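Stastport Hall, ground floor and mezzanine
Fire door and exit route inspection - checklist with comments
Inspected by: Rigoberto Becerra
Date: 1 March 2018
Previous round: December

Marks used: P = pass, F = fail, R = pass with remark, N/A = not applicable.

1. Exit routes

1.1 Corridor clear over full width: P
1.2 No storage under main stair: F
Two rolled carpets and a ladder. Same finding as in December. Move to the Surkero store and keep the under-stair door locked.
1.3 Exit signs lit, readable from the corridor ends: R
The sign at the loading side is lit but the diffuser has yellowed. Replace at next lamp change.
1.4 Emergency lighting, function test: P
Held for the full test period. Log sheet initialed.
1.5 Floor covering flat and fixed along route: R
Edge strip lifting at the mezzanine landing. Screw down, do not tape.

2. Fire doors

2.1 Door closes fully from any angle: F
Door 4 stops short of the latch when released from a small opening. The Flerden closer needs its latching speed adjusted. Retest from fully open, half open and a hand's width.
2.2 Gap between door and frame within limit: P
2.3 Smoke seals present and continuous: R
Door 2 has a painted-over seal on the hinge side. Paint stiffens the brush and the seal no longer counts. Replace the full length, no patching.
2.4 No wedges, hooks or other hold-open items: P 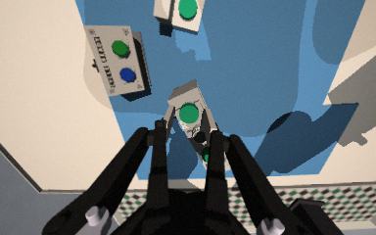
2.5 Release buttons for held-open doors: R
Each held-open door must have a manual release within reach of the door, with nothing hung over it or stacked in front. Test every button by hand. On a box with two buttons, like the one toward the upper left on the cream tabletop, each button gets its own line in the log, and a single tick for the whole box is not accepted. The button at door 6 works but its label has faded. Relabel.
2.6 Hinges, three per leaf, no missing screws: P
2.7 Vision panels free of cracks: P

3. Alarm and call points

3.1 Call points visible and unobstructed: P
3.2 Weekly test recorded: R
One entry has no initials. Whoever runs the test signs on the same line, at the time of the test.
3.3 Sounders audible with all doors closed: P
Lowest reading 92 dB, at the mezzanine landing.
3.4 Panel free of faults: P
Ngô panel, no open faults. Event counter stood at 481 at the start of the round.

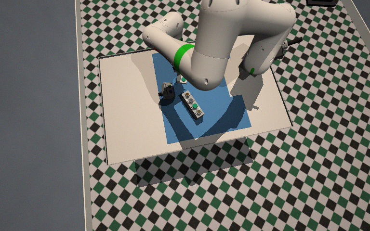
Yvette MacPherson asked that item 3.3 be repeated with the ventilation running at full speed, as the December reading was taken with it off and the two figures cannot be compared. Agreed. The repeat reading goes on the same sheet, with the fan setting written next to it.

4. Extinguishers

4.1 In place on bracket, pin and seal intact: P
4.2 Gauge in green range: R
Unit by the side exit sits at the low end of green. Swap it now and send the old one for service.
4.3 Service tag in date: P
4.4 Clear floor in front of each unit: F
Pallet parked in front of the loading side unit. Moved during the inspection. Mark the floor with tape - a sign on the wall has been tried and did not help. 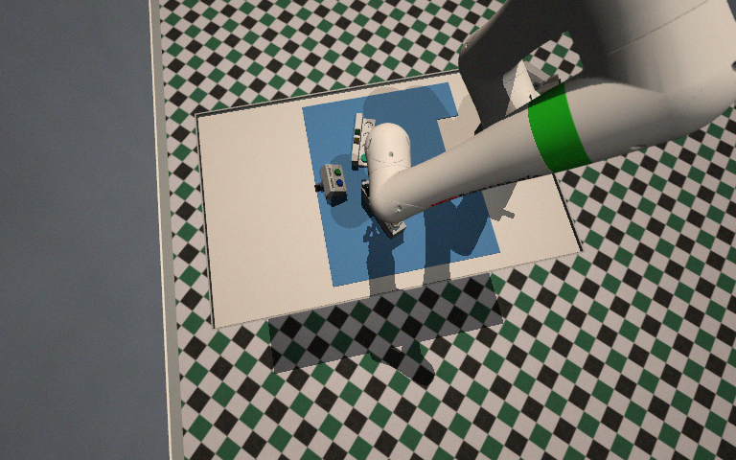
Robot arm over worktable, green band on upper segment.

5. Actions

Door 4 closer: Nkrumah Nutsugah, within 20 days, retest required.
Door 2 seal: Nkrumah Nutsugah, same visit.
Under-stair storage: Analyn Ocampo, at once.
Floor marking, loading side: Analyn Ocampo.
Door 6 label: Ewurabena Adjei.
Repeat sounder reading: Rigoberto Becerra.

Items marked F stay open until the retest line is signed. Items marked R are checked at the next round.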